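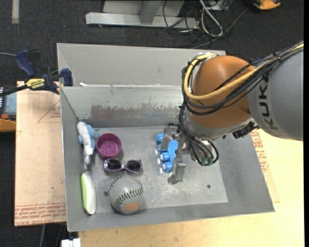
Why does a caravan wiggle? Ifeanyi Fashola asked me that after my last page about towing, and he wanted to know if the car could just pull harder to make it stop. Brilliant question, and the answer is no, please don't!

When a trailer starts swinging from side to side behind a car, grown-ups call it sway, or snaking. I like snaking better because that's how it looks from behind (a big, boxy snake).

I first learned about it from my uncle's old Karmont caravan. He'd packed all the heavy stuff at the very back, tins of beans and the awning and my box of rocks, and off we went. By the first long hill it was wagging like a dog's tail. He took his foot gently off the pedal, held the wheel straight and let the car slow down by itself. Then we pulled into a lay-by and moved everything!

So what was wrong? Try it with a ruler. Rest the middle on your finger and it balances. Now stick a lump of modelling clay on one end and that end dips. A trailer is a bit like that, with its wheels as your finger. If the back is heavy, the front tries to lift, and the part that joins on to the car can't press down properly. Then a gust of wind or a passing lorry gives it a nudge and it begins to swing.

The front should press down a little on the car. Our caravan weighs 1,000 kilograms when it's loaded, which is as much as a small car, and most of that sits over the wheels. Heavy things go low down in the middle. Light things like pillows can go in the cupboards up high.

Speed matters too. A small wiggle at a slow speed usually fades away, but the same wiggle going fast can grow and grow.

You can test this at home with a toy car, a bit of stiff card for the joining bar and a matchbox trailer on wheels. Put 3 coins at the back and pull it along the carpet. Then move them over the wheels and have another go. Dinesh Ramasamy tried it with a shoebox and his cat sat in it, so perhaps shut the door first.

Next time I'm doing trailer brakes, and why some of them work with no wires at all.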